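# Cleaning and oiling a bamboo cutting board

Revised 11/21/18. Replaces the earlier page, which called for two coats instead of three.

This procedure covers flat bamboo boards without feet, with or without a juice groove. It does not cover boards with a lacquer or varnish finish. To check for one, put a drop of water on the surface and wait five minutes. If the drop is still sitting up and the bamboo under it has not darkened, the board is probably sealed, and oil will stay on top of it.

## Materials

- Food-grade mineral oil
- Coarse salt, two tablespoons
- Half a lemon
- Dish soap and a soft brush
- Sandpaper, 220 and 320 grit
- Two lint-free cotton cloths
- A wire cooling rack

Do not use olive, corn or sunflower oil. These turn rancid in the board and the smell is difficult to remove. Walnut oil hardens properly but is a problem in any house with a nut allergy.

A 500 ml bottle of mineral oil lasts us more than a year with one large board and two small ones.

## Cleaning

1. Scrape off any residue with a bench scraper held at a low angle.
2. Wash both faces and all four edges with warm water and a little soap. Do not soak the board.
3. Scatter the salt over the top face and rub it in with the cut side of the lemon. Leave it for ten minutes.
4. Rinse, wipe down with a cloth, and stand the board on its edge on the rack.

Leave it on the rack overnight. Oil applied to a damp board goes on in patches.

## Sanding

Skip this step if the surface feels smooth. If it is fuzzy or has raised grain, sand the dry board with 220 grit and then 320, using light pressure. Wipe off the dust with a barely damp cloth and allow another two hours of drying. 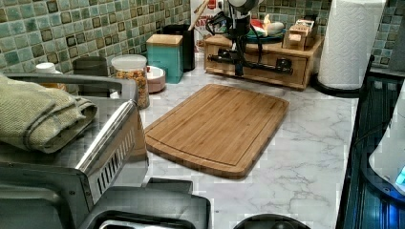 Sanding direction matters more on bamboo than on maple. The material is made of narrow strips glued side by side, and paper dragged across them leaves scratches that show up dark once the oil goes on. Find the direction of the strips before starting. On the board on the marble-patterned counter they are fine and easy to see, and the groove runs around the whole perimeter, so on two sides of it the groove lies across the strips. Sand the flat field with a block, stopping short of the groove. Do the groove by hand with a piece of 320 rolled around a pencil, using short strokes and no more than a few passes on the cross-strip sides. Rounded corners need only one pass of 320.

## Oiling

1. Warm the oil by standing the closed bottle in hot tap water for five minutes.
2. Pour a small pool in the middle of the board and spread it with a dry cloth, following the strips.
3. Work oil into the groove with a corner of the cloth. Blot out anything that collects there.
4. Coat the edges, then turn the board over and coat the underside. A board oiled on one face only will cup.
5. Stand it on edge for four hours and wipe off the excess.
6. Repeat for a total of three coats.

The last coat should sit for up to 28 hours before the board is used. If it still feels greasy after that, buff it with a clean cloth.

## Faults

**White, chalky patches.** The board is dry. Apply one extra coat to both faces.

**Sticky groove.** Too much oil was left in it. Wash with warm soapy water, dry overnight, and do not re-oil the groove.

**Rocking on the counter.** Lay the board with the hollow side down on a damp towel for an hour, then dry it on edge. Slight cupping usually comes out. A split along a glue line does not, and the board should be replaced.

## Interval

Re-oil monthly for a board in daily use. The drop test works here too: if water soaks in within a minute, oil the board that evening.

Correction to the sanding section supplied by Saron Hadgu.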